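Handheld gripper recording: station rules and common questions

These answers apply to everyone who records demonstrations with the handheld grippers at the Treddale and Asgate sites. They cover table set-up, safe working, what counts as a usable take, and how recordings are stored. The written procedure comes first where the two differ. Tell the station lead if you find a difference so that one of them can be corrected.

Who has to follow these rules?

Anyone who holds a gripper, sets a table or checks recordings. Visitors who want to try a gripper follow the same rules and sign the visitor sheet. Takes made by visitors are deleted at the end of the visit.

Do I need training before I record?

Yes. There are 2 short sessions: one on the grippers and one on the table. Both have to be signed off before your takes are accepted. If you move from Treddale to Asgate you only repeat the table session. The grippers are the same at both sites, but the task sheets are not.

If you have been away for more than three months, ask for a refresher. It takes under an hour.

Which rules cover the gripper when there is no robot arm in the room?

The arm safety rules don't apply, as there is nothing powered that can reach you. The general workplace rules still do: trailing cables, electrical items, glass, lifting and breaks. The arm rules begin again in the Ljungberg room, where recorded tasks are played back on a real arm. You may not take a gripper into that room during playback.

What should be on the table?

Whatever the task sheet lists, and the extra items it names. A breakfast sheet, for instance, may ask for a toaster, bread, a cup and saucer, a bowl, a bottle and a cloth. The extra items matter even if you never touch them. A robot trained on bare tables does badly on ordinary ones.

Do not bring things from home. Objects on the approved list have been checked for sharp edges and loose parts, and they have an entry in the object register. The register has 226 entries at present. If you think something should be added, use the request form by the door.

Does the table have to look the same every time?

No. Positions should change between takes, within the limits on the sheet. Backdrops and cloths change when the sheet says so. What has to stay the same during a single take is everything you are not handling. If something falls over, stop and mark the take as failed.

Can we use a real toaster?

Yes, if it is on the approved list and has an in-date electrical test. The default is that it stays unplugged. Most sheets only involve putting bread in, taking it out or moving the things nearby, and none of that needs heat.

A sheet that does need heat will say "live" in its title. For a live sheet:

A second person must be in the room.
The fingers of the gripper stay out of the slots at all times.
Cloths and paper are moved well clear before the power goes on.
Let the toaster cool for ten minutes after the last take before you put it away.

Check where the cord runs in every case, plugged in or not. A cord can catch on a finger or a sleeve and pull the toaster over. Run it towards the back of the table, away from the side you reach from.

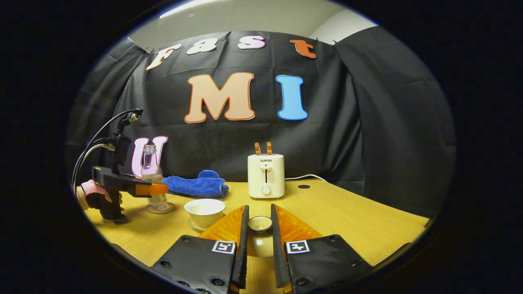
Oratile Ntuli asked us to add that the cord check is often done once in the morning and then forgotten: "Every time the toaster moves, the cord moves. I'd put it on the sheet as a step between takes, the same as checking the markers." We agree, and the next issue of the sheets will have it as a step. Until then, please do it anyway.

How do I check the markers?

Look at the square black-and-white markers on the fingers before each block of takes. They need to be flat, clean and free of scratches. Software uses them to work out how far open the gripper is, so a lifted corner can spoil a whole block without any warning on screen.

Wipe them with a dry lint-free cloth. Don't use spray cleaner, which gets under the edges. A damaged marker is replaced by the station lead and the gripper is calibrated again afterwards. Do not stick one on yourself, even if you have a spare. A millimetre out of place is enough to cause trouble.

And the finger pads?

Press each pad lightly. It should be firmly fixed and should spring back. Replace pads in pairs. A new pad facing an old one grips unevenly, and light objects tend to twist as they are lifted. Write the change in the gripper log with the month and your initials.

Are gloves required?

It depends on the sheet. Where gloves are listed, wear them for the whole block and do not swap halfway. Pick a size that fits closely. Loose fingertips can get drawn into the trigger. Wash your hands before and after, gloves or no gloves, if the sheet uses food.

Can two grippers be used over the same table?

Yes, for sheets marked "two-hand". One person may hold both, or two people may hold one each if the sheet allows it. With two people, agree who moves first and say so out loud before the take starts. Keep the grippers a hand's width apart unless the task is a handover.

Cables should loop away from the table and behind the person holding the gripper. They should never cross each other over the objects. If they do, put both grippers down, sort out the cables and start again.

What about glass and china?

Both are allowed, with limits. Glass bottles must be empty or filled with water to no more than a third. Nothing glass goes within a palm's width of the table edge. Check cups and bowls for chips by eye and then with a gloved finger. Chipped items go in the grey bin and their register entry is closed. They don't go back on the shelf for "practice only" use.

If something breaks, stop recording, keep everyone else back and use the brush and pan. Never pick up pieces with a gripper. It damages the pads, and small splinters stay in them.

Is it all right to use real bread?

Yes. Bread is changed at the start of each session and thrown away at the end. Nobody eats anything that has been on a recording table. Some sheets allow foam slices instead, and these have their own register entry. Do not mix the two in one block. Real and foam slices squash differently and the labels need to say which was used.

Tell the station lead if you have a wheat allergy. You will be given other sheets, and you don't need to explain further.

Should I throw away a take that went wrong?

No, mark it. Failed takes are kept with a reason code, and some are used in training. The only takes you may delete are ones with a person's face, a name badge, a screen or a private document in view. Delete these straight away and note the take number.

A slow take is not a failed take. Nor is a second try at a grasp, as long as you carry on smoothly. Please don't hurry. Fast, jerky movements are the commonest reason for a block being sent back. In the last review 877 takes were looked at and 172 were returned, most of them for speed.

Will I appear in the recordings?

Your hands and sleeves may. Faces should not. Cover or remove rings, bracelets and watches, and cover tattoos if you would prefer them not to be seen. Sound is switched off by default. If a sheet needs sound, there will be a sign on the door – please don't hold conversations in the room while it is up.

You can ask for your takes to be withdrawn. Requests go to Olesia Yurchenko, and you don't have to give a reason. Takes already used to train a released model can't be taken out of that model, but they will not be used again.

Where are recordings kept?

On the Nalusberg server, and nowhere else. Upload at the end of each session and wait for the green tick before you clear the card. Personal phones and laptops may not be used to copy or view takes. If the upload fails, lock the card in the drawer and leave a note in the log.

How long can I record without a break?

Forty minutes, then at least ten minutes away from the table. The grippers feel light to begin with and less so after an hour with your arm raised. Report sore wrists or shoulders early. You can be moved to checking work for as long as you need.

Who can stop a session?

Anyone in the room. Say "stop", put the grippers down and sort out the problem. You won't be asked to make up the lost takes.

Can I suggest a change to these rules?

Yes. Write it in the log or send it to Olesia Yurchenko. Changes are gathered up and issued twice a year, in February and in August. Safety changes go out the same day and are pinned up at both sites.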